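Notebook, bench 2, May
Equipment plan, second pass

Went through the budget sheet again this morning with Séverine. We have 2,447 left on the equipment line after the controller repair. Everything below has to come out of that or wait for the next round.

Open items:
Gripper fingers, spare set. Bergmann quotes 414, shipping included. Ívar wants two sets. I put down one for now.
Force sensor for the wrist. Pamuseck, 629 for the small model. Need to check the bolt pattern before ordering. The drawing they sent is for the older flange.
Simulator seats. Wivirora wants 100 per seat per month. We have two seats and could use a third while Sille is here.

Most of the argument is about how much of the kitchen work can stay in simulation before we buy a real counter and fixtures. Worked in the kitchen model today to get a list of what the bowl task needs.
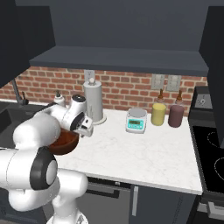
Kitchen sim, bowl held over the counter beside the paper towel holder.

From this I get a fixture list: a length of countertop, a sink with a tall faucet, a few bowls, and the usual counter clutter. The stove can be left off the first build. Bjarke thinks a secondhand one with the power disconnected would do later on. The scale is worth having in any case, we can use it for payload checks.

Stalleck can supply the base cabinets but has not sent a price. Lieselotte will call them again. Don't put a number in the sheet until it's in writing. Last time we guessed and had to redo the whole page.

Reach is the other question. The overhead cabinets need to go in the layout before we settle where the arm is mounted. I had only drawn the lower run.

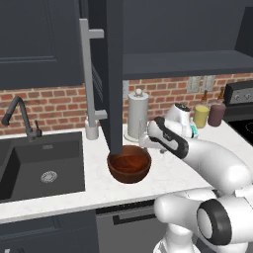 Same kitchen, gripper near the bowl, upper cabinet and its long handle close by.

Added uppers to the drawing. That means a back wall strong enough to hang them from, so the plain panel I had penciled in is out. Ask Stalleck to quote the wall frame along with the bases. Also want clear glasses on the list, cheap ones, plus spares for breakage.

Proposed order for now: one set of fingers, the force sensor if the flange fits, and a third simulator seat for one month. That comes to 1,143 and leaves 1,304 toward the counter. Séverine is fine with this. Ívar still wants the second set of fingers.

To do:
Measure wrist flange (me)
Stalleck quote, bases and wall frame (Lieselotte)
Ask Wivirora if a seat can be stopped mid-month (Sille)
Check floor space by the east wall, door swing included (Bjarke)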